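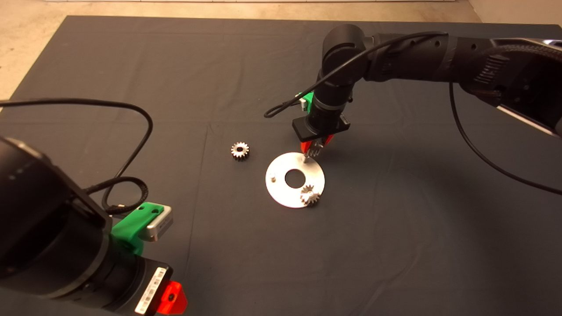 4. The gear plate and the cloth it lives on

Filed under: Research papers / Hands, tools and small parts
October | By Adeleke

Figure 3. The gear plate part-way through a session, with one gear seated towards the lower right, one held just above the upper right of the rim, and one on the cloth to the left.

Of all the sets we put together for this study, the gear plate is the one we have grown fondest of, and so we hope the reader will forgive us for spending a whole section on what is, when all is said and done, a metal disc and a few small toothed wheels. The earlier sets (the drawer runners described in Section 2, and the hinge board in Section 3) were chosen to stand for the sort of job people meet when a flat-packed cupboard arrives from Furnuvero and has to be made up on the sitting-room floor. The gear plate is a finer sort of job altogether. It belongs to the world of mantel clocks and kitchen scales, where the parts are small and shiny and inclined to roll, and where a good deal of the work lies in getting one thing to sit properly beside another.

The plate itself is a flat, round piece of brushed aluminium with a large circular hole through the middle. Short pegs stand up from its face, and the gears go on to the pegs. In Figure 3 there is a bare peg on the left part of the disc, and a gear already on its peg towards the lower right, where it overhangs the rim a little. We were asked by an early reader of this paper whether that overhang was a mistake in the making of the plate. It was intended. A gear whose teeth come slightly past the edge can be checked with a fingertip from the side, and in our trials of an earlier plate, on which every gear sat well inside the rim, we found ourselves forever bending down and squinting to see whether a wheel had gone fully home.

The hole in the middle was also the subject of a surprising amount of talk. Our first drawings had a solid disc, which looked very handsome on paper and was a nuisance on the table, for the simple reason that loose parts were put down on it. Once a gear has been laid in the middle of a plate it becomes hard to say whether it has been started, finished or merely parked, and our notes from those early sessions are full of crossings-out. With the middle taken away, the cloth shows through and the working part of the plate is a ring. Parts waiting their turn now go on the cloth, and the written record is much the better for it.

The cloth deserves a few words of its own. It is a dark charcoal grey, large enough to cover most of the table, and we lay it loosely without pinning it. You will see from the figure that it has folds and faint creases running across it, and we ought to say plainly that we made no effort to iron them out. A perfectly flat cloth was tried at Fusard, in the back workroom where the first sets were made up, and it took so long to smooth down between sessions that we lost the better part of a morning to it. The creases are also true to life. Anyone who has mended a clock at home has done it on a tea towel or an old pillowcase, and such things are never flat.

As for the colour, we began with white, on the grounds that white is what one finds in a tidy workshop. Silver gears on a white cloth are remarkably easy to lose. Their teeth catch the light and so does the cloth, and the outline of the wheel goes soft just where you need it to be sharp. Dark grey was a great improvement. The bright teeth stand out well, the rim of the plate is clear all the way round, and even the small shadow thrown by a bare peg can be made out on the metal.

4.1 Laying out the parts

Each session begins with the plate on the cloth and the loose gears set out by it. We gave some thought to whether the gears should be placed in a row, each opposite the peg it was meant for, which is how the sheet that comes with the Flukier training set would have it. In the end we let them lie more freely. A gear may start to the left of the plate with only a short stretch of cloth between, as the one in Figure 3 does, or it may start a good deal further off. What we do insist upon is that every loose gear lies flat at the start, never propped on its edge against the plate, where it can be knocked over before the work has properly begun.

We ran 26 sessions with the set laid out in this way, and allowed 40 minutes for each, including the time for putting everything back. A session was taken as complete when every gear sat on its peg and could be turned lightly without lifting. If a gear was dropped on the cloth it was simply left where it fell and could be taken up again from there. If it went on to the floor, which is a pale beige and shows up small parts tolerably well, the session was stopped and the gear fetched before anything else was touched.

4.2 Remarks on the fit

The closeness of the fit between gear and peg gave us more trouble than all the rest. Too loose, and the wheel wobbles and its teeth rub; too snug, and it has to be pressed, so that the plate creeps across the cloth as the pressing is done. We settled on a fit that lets the gear drop under its own weight once it is square to the peg, though it will still catch if it comes down at a tilt. That small catch is, to our minds, the most interesting moment in the whole job. It calls for a slight lift and a second try, and we have noted each one in the session sheets, where they make for rather absorbing reading.

The meshing of neighbouring teeth we treat separately, in Section 5, together with the question of whether the order in which the gears are put on makes the last of them any harder to seat.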